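# The Washing Day Comes Back

In my mother's house the washing had a day and the day had a smell. It was Monday, and from the stairs you could already tell that the windows in the kitchen would be wet and the lunch would be soup. When I got my first own flat, in Cladumia, I bought a washing machine before I bought a bed, and for years I washed whenever I liked. I washed at six in the morning and at eleven at night. I washed two shirts and a towel. It felt like freedom and I did not think more about it.

Last August the machine stopped in the middle of a rinse, full of grey water, with all my bed linen behind the glass. So I met Mahmoud Ait Brahim, who has repaired washing machines in the Sukik district for most of his life and works from a small shop called Belhaj. The name is from the man who had the shop before him. He never changed the sign.

He did not ask me what was broken. He asked how I wash.

I told him: at thirty degrees, short programme, nearly every day. He nodded as a doctor nods when you say that you smoke. Then he lay down on my floor, opened the little flap at the bottom and took out of the filter one hair grip, two coins and a grey thing which had once been a child's sock. I have no children. The flat was rented to a family before me, but the machine was new, so the sock is still a question.

"It is a good machine," he said from the floor. "You only never let it be hot."

## Cool water and what it leaves

For a long time we have been told to wash cool, and for most clothes it is right. It saves electricity and the colours last. But a machine which is only ever used cool, with too much liquid soap and the door shut afterwards, becomes dirty in the places where you do not look. Mahmoud pulled back the rubber seal of my door and ran his finger inside the fold. I will not describe the finger.

His advice was simple and I have followed it. Once in the month, an empty wash at sixty or ninety degrees, with a little powder. After each wash, the seal wiped with an old cloth and the door left open. The soap drawer comes out completely (I had not known this, and I had owned the machine for years) and can be rinsed under the tap. And less soap. He said this several times, also when he was already in the stairwell with his bag.

I asked him how much less.

"Start with half," he called up. "If the shirts are clean, why do you want more?"

I use a powder from Keresell, the plain one in the paper sack, and half of what I used before. The towels became softer, which surprised me. It seems that they were stiff from old soap and I had been answering with fabric softener, so the towels had two things in them that should not be there.

## A corner or a room

After this visit I began to look at other people's washing machines. It is not polite, but people like to talk about them more than you would expect. In Cladumia the older flats were built without any place for one, and so they stand in kitchens, in corridors, on balconies under a sheet of plastic. One friend keeps hers in what must have been a wardrobe. To take out the washing she has to sit on the bed.

Iman Radwan designs the inside of small flats, and she thinks we have put the machine in the wrong place in our heads before we put it in the wrong place in the home. "People hide it, and then they have to do the work in a hidden place," she told me. "They kneel in the dark. They hang a door in front, and the door hits the other door."

What she likes is a plain wall, good light and free floor. She wants enough space to open the door of the machine fully and still stand beside it with a basket. She paints the wall white, not because it is in fashion but so that you see a stain on a collar before it goes in. She does not like shelves straight over the machine, where things walk to the edge during the spin and fall behind. In her own flat she gave up a small table for it, and her husband ate his breakfast standing for two weeks as a protest.

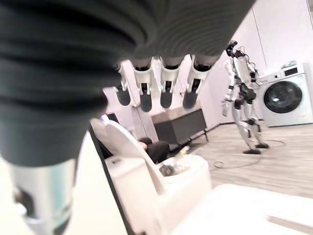 She also has a strong opinion about front loaders and top loaders. A front loader can be seen into, and she finds this useful. You see when a red sock went in with the sheets while it is still possible to do something, at least on the machines which let you stop and open. With a top loader you find out at the end. On the other side, a top loader is kind to the back, and she has put them in for several older clients who could not bend so far. For those who prefer the front door, she sometimes asks the carpenter for a low, very solid base. It has to be really solid. A machine in full spin will find every weak screw.

The feet matter too, and here Iman and Mahmoud, who have never met, said almost the same sentence to me. Put the spirit level on the top. Do it from left to right and then from front to back, and turn the feet until the bubble stays in the middle. Push on each corner with the hand. If it rocks, it is not finished. Half of the calls about noise which come to Belhaj, Mahmoud says, end with him on his knees turning one foot.

## The house on the hill

The best washing arrangement I saw was not in a private flat. It was in an apartment house above the station, where Anas Younis lives with his wife and twin boys. The building has a shared laundry on the ground floor, and next to its door there hangs a book with a pencil on a string. You write your name on a line and the line is yours for the evening.

I expected complaints. I come from a country where neighbours stop speaking over such a book. Anas has only one, that the pencil is always too short. He writes the family down for Wednesday and Saturday, and what is not in the basket by then has to wait.

"With the boys I thought we would need it every day," he said. "But if there is a machine every day, there is washing every day. They used to put a jumper in the basket because they did not want to fold it."

Now a jumper is looked at first. Is it dirty, or was it only worn? If it was only worn it goes over a chair by the window until the morning. The boys are nine and they can do the looking themselves. They can also empty pockets, for which they are paid with whatever they find. Their record is one coin of 500, found in their father's trousers, and Anas is still a little bitter.

He showed me how he sorts, on the floor, in three heaps. I had always sorted by colour. He sorts by weight. Jeans and towels go together, shirts and thin things together, and the bed linen alone. A heavy towel beats a thin shirt, he explained, and then the shirt comes out with wrinkles that no iron will take away, and when the spin begins the heavy things all go to one side and the drum knocks. Colour he only thinks about when something is new. He learned it from his aunt, Rania Lamrani, who ironed hotel linen for many years and could tell from the sound of the spin if someone had mixed a bath mat with the pillowcases.

I telephoned Rania, as he had told me she would enjoy it. She talked for a long time. Shake every piece once, hard, when it comes out. Fold the sheets while they are still a bit damp. Button the shirts at the collar before you hang them, and hang them from below, so that the mark of the peg is in your trousers. Zips closed, always, or they bite the others. At home she keeps one pillowcase only for putting small things inside – stockings, a bra, a lace collar – and ties it with a string. She has been doing this for so long that the string has been replaced but not the pillowcase.

I asked if she missed the hotel.

"I miss the big table," she said. "You cannot fold a sheet properly on a bed."

## My own day

I have now chosen Thursday. On Monday I would have thought of soup.

In the evening before, I go through the flat with the basket and I am strict. The kitchen towels go in without discussion, the trousers have to make their case. I do two loads, the heavy one first. While the second is running I hang the first across the corridor, on a line which I put up myself and which is not quite level, so everything slides slowly towards the bathroom. Then I wipe the seal. I leave the door open and I have learned to walk around it.

My electricity bill has gone down a bit, but I do not know how much of it is the washing and how much is a new lamp. The drawer is clean. The bed linen that sat in the grey water was washed again at sixty degrees and I sleep in it now.

Mahmoud came past once more, in the autumn, to change a hose for Dinesh Katiyar, my neighbour downstairs. He rang my bell afterwards and wanted to see the filter. I had cleaned it that same week, and I was as proud as at school. He screwed it out, looked through it against the light and screwed it in again.

Then he pulled open the soap drawer and said that it was still too much powder.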